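Setting Up a Clear Work Surface
Bench Skills, Handout 4 – Chinyere Shehu

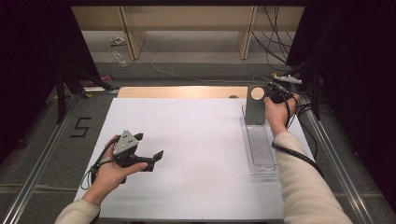 White board with the clear tray and grey upright stand, pale strip along the far edge.

Welcome back, everyone! Last time we got a bit carried away talking about storage, and I promised we would get to the board itself, so let us start there and see how far we go before the tea break.

A large white board is my favorite surface for small work. Dark parts show up beautifully against it, and so does dust, which will nag you into wiping it down. Do wipe it before you lay anything out, and again when you finish. A soft damp cloth is plenty. Omolara Onuoha keeps a stack of them by the sink, and you are welcome to take one as long as it goes back in the bin with the others.

Now, trays. I like a clear one with raised rims for anything that might roll, and a ridged bottom is a lovely thing to have when you are picking up flat pieces with your fingertips. Turn a long tray so that it runs away from you, front to back, and you will find there is a good deal more elbow room on either side. If you are left-handed, try it on the left first and move it over if it gets in your way.

Upright pieces deserve a little more thought. A tall panel hides whatever is behind it, so walk around the board once and look from the other side before you decide where it will live. Then sit down and reach past it a couple of times, slowly, with your sleeves on as you would normally wear them. Long knit sleeves are fine in our room (it does get chilly in the mornings!) but push them up if they brush the work.

Cables next. Bring each one off the side of the board nearest to it, with enough slack that your wrist can turn freely. Two cables crossing in the middle will drag small parts along with them – I have spent a good part of a morning under the bench on account of that, and I would like to spare you the same.

For practice this week, lay out a board of your own with one tray, one upright piece and an open space in the middle at least 200 mm wide. Make a quick pencil sketch of it, then swap the tray to the other side and sketch it again. Bring both to Room 19, along with a note on which arrangement you liked better. Messy sketches are very welcome, and mine are worse than yours.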